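Gorkemus Club Handbook
Section 4: Teaching the Towel Pick
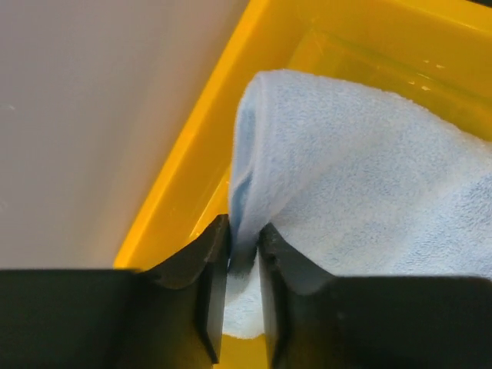

What you'll be doing

Welcome to everybody's favorite part of the build season! By now your arm is bolted down, your wrist camera streams to the laptop, and the gripper opens and closes when you tell it to. Now you get to pick up something floppy. A block stays the same shape every time, but a towel never does, and that's what makes this task so much fun to drive.

The Towel Pick is worth 50 points on the club scoresheet. You need to grab the light blue microfiber towel out of the yellow tub, lift it clear of the rim and set it down on the table. You'll work in pairs, with one driver and one spotter.

Before you start

Run the homing routine from Section 3 if the arm has been powered off. Put the tub on the pale tabletop with nothing else inside the arm's reach. Clear the desk on the driver's side too, because the leader arm needs elbow room.

CAUTION: Keep hands out of the tub whenever the arm is enabled. The spotter holds the stop button for the whole run and doesn't put it down to take notes.

CAUTION: If your team is practicing with a damp towel, wring it out first and keep a dry cloth next to the control box. The arm is not waterproof.

Set up the run

1. Drop the towel into the tub from above and leave it however it lands. No arranging!

2. Open the Olico panel and load the profile named "soft". This sets the grip limit to 257. The "block" profile goes up to 980 and will stall the finger motor on cloth.

3. Check the wrist camera view. You want to see both fingertips and a good stretch of the tub rim.

4. Say "enabling" out loud, wait for your spotter to answer, and enable the arm.

Make the pick

5. Move over the tub and look for a fold that stands up from the rest. A raised ridge is a great target (flat stretches tend to slide away from you).

6. Turn the wrist so the fingers straddle the fold, then come down slowly with the gripper open.

7. Close gently. A good pinch has a twist of fabric squeezed between the two fingers, and it's fine if a little tuft pokes out below the tips.

8. Pause for 2 seconds, then lift straight up. Go sideways only after the whole towel is over the rim.

9. Lower it to the table, open the gripper and back away. High fives are allowed once the arm is disabled.

Note: If the towel slips, don't chase it with the gripper closed. Open up, rise, pick a new fold and go again. Retries inside the time limit cost nothing.

Note: Loops in terry fabric can snag on a finger edge. If that happens, disable the arm before anybody frees the cloth by hand.

Save your run

10. Press Save, even on a miss! Missed picks are really useful when we tune the approach in November.

11. Name the file with your team name and run number, then swap driver and spotter.

Questions about the "soft" profile go to Brijesh Tyagi. Spare finger pads are in the Andico drawer.

Last revised 23 Mar 2019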